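5월 7일

오늘은 하루 종일 빵 반죽 생각만 했다. 정확히 말하면 호밀 사워도우 생각. 연휴 끝나고 나니까 집에 먹을 게 하나도 없고, 냉장고 구석에 넣어둔 발효종만 병 속에서 조용히 나를 원망하고 있는 것 같아서 아침에 눈뜨자마자 꺼내줬다. 뚜껑 여니까 식초 냄새가 확! 윗물이 거뭇하게 떠 있길래 따라버리고 호밀가루랑 물을 섞어 줬는데, 점심때까지도 거품이 올라올 생각을 안 해서 솔직히 좀 쫄았다. 작년 겨울에 한 번 죽여본 적이 있어서 더 그랬던 것 같다.

기다리는 동안 Grillham 시장에 다녀왔다. 버스로 40분 걸리는데 오늘은 자리가 있어서 내내 앉아서 갔다(이게 얼마 만인지). 원래 사려던 건 Hoekstra 통호밀가루였는데 늘 가던 가게에 고운 것밖에 없다고 해서 한참 서서 고민하다가, 그냥 고운 거 3킬로 사고 캐러웨이씨도 한 봉지 샀다. 캐러웨이는 집에 있는 줄 알고 계속 안 샀는데 지난번에 찬장 뒤집어 보니까 그게 커민이었다. 어쩐지 빵에서 카레 맛이 나더라니. 올라오는 길에 딸기가 끝물이라 싸게 팔길래 그것도 한 바구니 집어 들었다. 반은 버스에서 짓눌렸고 반은 저녁에 다 먹었다. 잼 만들겠다는 계획은 그렇게 사라짐.

집에 오니까 세상에, 발효종이 병 주둥이까지 올라와 있었다! 혼자 부엌에서 박수 쳤다. 이럴 때가 제일 좋다. 바로 반죽에 들어갔는데 호밀은 아무리 해도 손에 붙는다. 밀가루처럼 치대서 매끈해지는 게 아니라 그냥 진흙이랑 씨름하는 기분이고, 물 묻힌 손으로 대충 토닥여서 틀에 밀어 넣는 게 전부다. 처음 배울 때는 이게 너무 답답해서 밀가루를 자꾸 더 넣었었지. 그렇게 만든 빵은 벽돌이었고, 비둘기도 안 먹었다.

이번에는 물을 지난번보다 조금 더 잡았다. 책에는 호밀 무게의 90퍼센트까지 넣으라고 되어 있는데 매번 겁나서 줄였다가 오늘은 눈 딱 감고 다 부었다. 반죽이라기보다 죽 같았는데 틀에 넣고 표면을 숟가락 뒤로 문지르니까 그럭저럭 모양은 났다. 위에 호밀가루 체 쳐서 뿌려두고, 갈라지면 굽기로.

그 사이에 빨래 돌리고, 창틀 닦고, Omden 도서관에서 빌린 책을 좀 읽었다. 북쪽 지방 농가에서 한 달에 한 번씩만 빵을 구워서 막대기에 꿰어 천장에 매달아 놓았다는 얘기가 나오는데 너무 재밌어서 같은 장을 두 번 읽었다. 이가 안 좋은 어른들은 그걸 맥주에 적셔 먹었다고 한다. 나도 나중에 해볼까 싶다가도 우리 집 천장 꼴을 생각하면 좀... 책은 6월까지 연장해 놨다. 옛날 방앗간 세금 얘기 나오는 뒷부분은 아마 건너뛸 것 같지만.

세 시쯤 보니 표면이 쩍쩍 갈라져 있어서 오븐을 켰다. 처음 10분은 제일 센 온도로, 그다음엔 확 낮춰서 오래. 오븐 밑에 물 담은 그릇을 넣는데 오늘도 손등을 살짝 데었다. 매번 같은 자리다. 굽는 동안 온 집에 맥아 냄새가 퍼져서 윗집에서 내려와 물어봐도 이상하지 않을 정도였다. 꺼내서 바닥을 두드려보니 통통 소리가 난다. 좋아!

문제는 호밀빵은 하루는 묵혀야 한다는 거. 바로 썰면 칼에 떡처럼 달라붙는 걸 나도 잘 안다. 아는데, 저녁 먹고 설거지하다가 자꾸 눈이 가서 결국 끄트머리만 조금 잘랐다. 역시 칼에 붙었다. 그래도 버터 바르니까 너무 맛있는 거 있지. 새콤하고, 캐러웨이 향도 제대로 나고, 이번엔 카레가 아니고! 가운데가 살짝 질긴 한데 이건 내일 썰어보고 판단하기로 했다. 남은 건 천에 싸서 찬장 위에 올려놨다.

내일 할 일: 발효종 밥 주고 냉장고에 넣기. Sidmont에 부칠 소포에 빵 반 덩이 넣을지 말지 정하기(가는 데 며칠 걸려도 호밀은 버티니까 괜찮을 듯). 청어 절임 남은 거 있는지 확인. 그리고 손등에 연고 좀 바르고 자자.
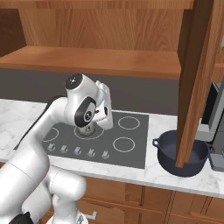

하얀 대리석 조리대와 짙은 회색 쿡탑, 그 위로 흰 로봇 팔. 렌더링 이미지.

최근 글
- 커민과 캐러웨이를 구별하지 못한 사람의 반성문
- Grillham 시장, 비 오는 날
- 발효종을 죽였다 (작년 겨울 일기)
- 묵은 빵으로 끓인 수프
- 창가 화분 정리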